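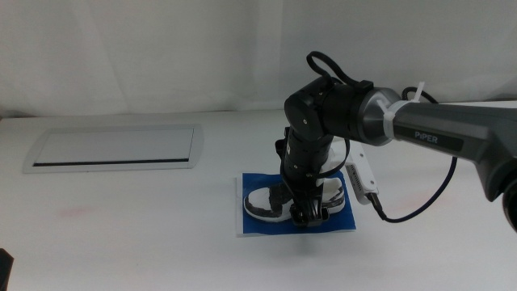
Sneaker on the blue square, PiPER arm over it.

August, a bit after 4 pm

Okay, budget notes. I promised myself I'd write these down while I still have the table in front of me, because every time I try to plan equipment from my desk I forget half of it and order the wrong cable.

The big question for the fall is whether we get another arm for the Heywood bench or put the money into everything that goes around the arms. I came in this morning completely sold on another arm (who doesn't want another arm!) and I'm now leaning the other way, at least for this round. The shoe work is what changed my mind. We keep talking about it as if reach and payload were the whole story, and then I sit here for an afternoon and all my notes are about fingers, cables and the table.

So, fingers first. The stock ones are fine for boxes. A shoe is a different animal: soft upper, stiff sole, a big hole where the foot goes, and it never offers you the same thing to grab twice. I'd like 2 spare finger sets, one the same as we have and one with a softer pad, and I'd like them on the shelf before anyone starts the next batch of tasks. Vutberg will do both on one order. Their quote came in at $743 with shipping, and I think that's fair. I tried to talk myself into printing our own and then remembered the last batch of printed pads, which peeled, and how long I spent scraping glue.

Next, cables. The module on the gripper has its line running out over the table in a big loose sweep before it gets back up to the arm. I don't love it. Sooner or later something is going to get dragged along with it, and a zip tie is not a cable plan. Hikura has a clip-on guide in their catalog that looks like the right diameter, but I haven't measured properly, so I'm putting it down as a maybe. If it doesn't fit we go with plain spiral wrap and a couple of decent clamps, which is pocket money either way.

Then the table itself. There's a pinkish smudge over on the left that I'd like gone, and I want to try a proper cleaner on it before I start pricing a new top. The blue square is doing its job, but it's getting creased. I'd rather buy a roll of good matte sheet and cut a stack in one go, with straight edges this time. Put that under consumables so it doesn't have to go through the equipment form. (Same for the curtain. If we ever move the bench we need a wider one, and I'd prefer not to fill out a form for fabric.)

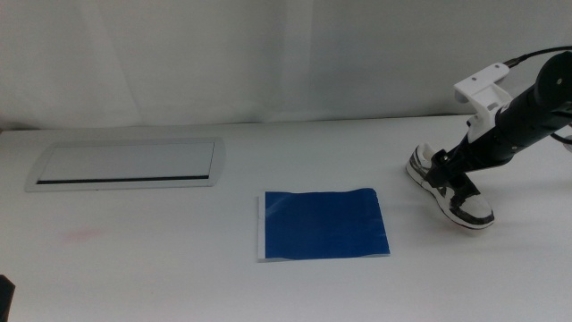
Do we need to buy the second arm from the same maker as the first?
It would save us a lot of setup time, since the mounts, spare parts and code all carry over, but the quote form lets us list an alternate and I plan to use that.

Back to the arm, then. Hastton says 24 weeks on anything new right now, which sounded awful until I thought about it. If I put the request in with the fall paperwork we'd see the thing some time in the winter, and by then the fingers and the cabling would be sorted and we'd know what we want from it. If we order first and sort the rest later, it sits in its crate and I get asked about it in every meeting. I've been asked about crates before and I didn't enjoy it.

One more thing for the mount. The white bracket is the sort of part we should have a drawer of. It costs next to nothing in filament, and it's the first thing I'd miss if it cracked in the middle of a run. Print a few, label them, and please put the file somewhere all of us can find it!

Where the list stands tonight:

Finger sets, Vutberg: order now
Cable guide, Hikura: measure first, then decide
Matte blue sheet and table cleaner: consumables
Spare brackets: print this month
New arm, Hastton: request with the fall paperwork, alternate listed

I still have to check whether the service plan comes out of the equipment line or the running costs. Last year it was one and the year before it was the other. I'll ask in the morning and write the answer under this entry.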